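November, 6:40 in the morning

Cell 2 down again overnight. The log on the Kiritz controller stops at cycle 1,537 with a following error on axis five of the right arm, same as last week, and the restart script had done what it does, which is try the same move until the drive trips for good. I cleared it, homed both arms and ran the right one empty through its full wrist range at low speed. No fault. Brought it up to working speed and the fault came back on the third pass, at the point where the wrist rolls past the forearm.

That placed it in the cable dress. The gripper harness leaves the arm, loops down past the linkage and comes back up, and the loop had crept short. I had set it in September with the fixture in its old position. Moving the fixture changed the approach angle and I never went back to the loop. With the wrist rolled all the way over there was no slack left and the harness was pulling the wrist against the drive. The current trace agreed: a clean ramp starting 18 degrees before the stop and nothing after the cable was let out.

Power off, locked out, two ties cut, 30 mm let through the clamp, new ties. I put a wrap of tape under the clamp where the jacket had a shine on it. The jacket is not through, but I have ordered a spare harness from Horrocks and would like it on the shelf before the end of the month. Rolled the wrist by hand with the brake released, both directions, watching the loop. It no longer touches the linkage housing. Repeated under power at a quarter speed, then half.

Then the gripper itself. The Pudent manual says to check the linkage bolts every month and gives no torque for the inner ones, so I use the figure for the outer ones and have had no trouble. One inner bolt on the left finger took a sixth of a turn. The rest were tight. Cleaned the threads, a drop of medium threadlocker, paint mark across head and plate so the next check can be done by eye. The paint marks from the last round had mostly rubbed off. I should try the yellow.

10:15

Put a desktop case on the table and went through clearance with the gripper over it. The taught approach was written for a shorter case, and the height offset is typed in by hand in two places, which I have complained about in this book before. Changed both. Checked both.

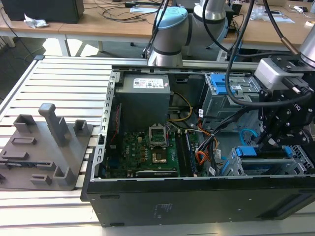 Clearance check with the cables re-dressed. Fixture plate at left.

The loops of cable over the gripper look generous in that position, and they are. They have to be, to survive the rolled position. The price is that the loop hangs over the drive area when the arm is straight down, so I have added a keep-out volume above the drive cage and will see whether the planner complains. First tests: it does not, though two of the retreat moves now take a longer way round.

The fixture plate went back on its marks with no measurable shift. I am still not pleased with it. The print is flat enough, but the tall post takes a side load whenever something is slid against it, and I would like it in metal. Clorkanance quoted for a machined version in the spring and the number was silly. A cheaper route would be to leave the plate printed and bolt a piece of extrusion through it into the slats. Sketch on the back of the previous page.

Table level checked at the four corners while I was down there. One foot had backed off slightly. Jam nut retightened, level rechecked, fine.

Lunch at the bench. Backed up the controller configuration before touching anything else, both copies, and wrote the revision on the lid of the cabinet in pencil. The previous revision had been written there in marker and took alcohol to get off.

13:30

Wrist camera calibration. Letting the harness out means the camera lead was moved too, and I do not trust the mount after anyone, me included, has had a hand near it. Ran the board at the usual set of poses. The residual came out a little higher than the last good one and was all in one direction, which points at the mount having turned and leaves the lens out of it. Loosened the two screws, seated the bracket against its shoulder, tightened alternately, ran it again. Residual back where it was in the summer. Saved, old file renamed and kept. 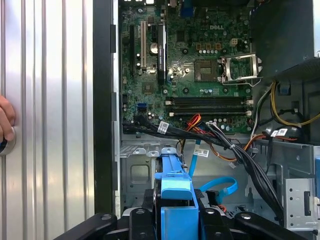

The finger opening offset was next on the list, and it is the one setting on this gripper that drifts for no reason I can find. The controller believes the fingers are at a given width and they are slightly wider, with the error growing toward full open. I correct it with a two-point table: feeler gauge at nearly closed, caliper at wide open. For the wide end I also like to look through the wrist camera with a real part between the fingers, and the blue drive caddy in the Dell makes a good target, standing upright with a finger to either side. Its ridge runs at an angle to the fingers' closing line, so I judge the centering low down on the caddy and ignore the top. Corrected the table by the caliper reading and left the near-closed value alone.

Something to fix in the work instruction: it tells the operator to start with the drives and says nothing regarding the cable bundle. On this Dell the black bundle crosses below the board with its barcode labels hanging off it, and a loose label is exactly the sort of thing the part finder locks on to. I will add a step to tuck or mask the labels before the first search. Masking is probably better, as some of them get read later.

15:50

Long run started, both arms, reduced speed for the first hour. Axis five current flat through the roll. Temperature on the wrist motor climbing the way it always does and settling below the warning level. Left arm untouched today apart from the homing, and its bolts are due next.

Changed the restart script so that it gives up after one retry and leaves the drive enabled state alone. It should have been written that way in the first place. Tested by tripping the door switch mid-move: one retry, clean stop, message in the log with the axis number in it.

Open items: spare harness, metal post, work instruction step, height offset into a single variable. Yellow paint marker. Check the tape under the clamp tomorrow before power-up.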